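Ticket 656: Okness pattern app, yarn totals wrong after resizing a blanket
Status: Solved
Opened by: Tomás Antunes
Handled by: Ludger Meinecke, Torura support

Tomás, Friday 8:12
Love this app, I've planned three blankets in it since May! One snag. When I widen a striped layout from 8 panels to 12, the shopping list still shows 300 g for the main color. The chart itself redraws perfectly. Closed and reopened, same thing.

Ludger, 9:40
Great report, thank you! Could you open Project > Yarn and tell me if "Lock totals" is ticked? Which template did you start from?

Tomás, 10:05
Bevcombe Stripes. And yes, it's ticked! I never touched that (or I did and forgot, very possible). Unticked it, hit Recalculate, and the main color went up but the border didn't move.

Ludger, 10:31
Border yarn has its own lock, under Edges. Same trick there. Could you attach a photo of the kind of color layout you're after, so I can rebuild it on my side?

Attachment 1

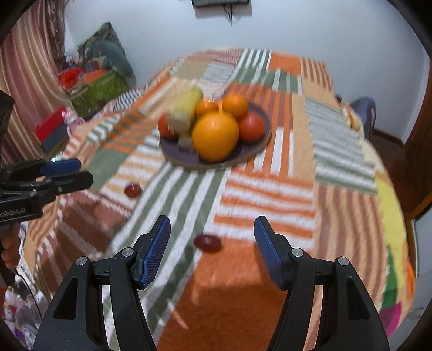 Striped patchwork blanket in orange, white, sage green and brown

Tomás, 11:20
Edges lock off, everything adds up now. Gorgeous!

Ludger, 11:26
Wonderful! I rebuilt it with those stripes and the totals follow every resize. I've asked for the locks to be off by default in Bevcombe Stripes. Closing this one, reply here to reopen.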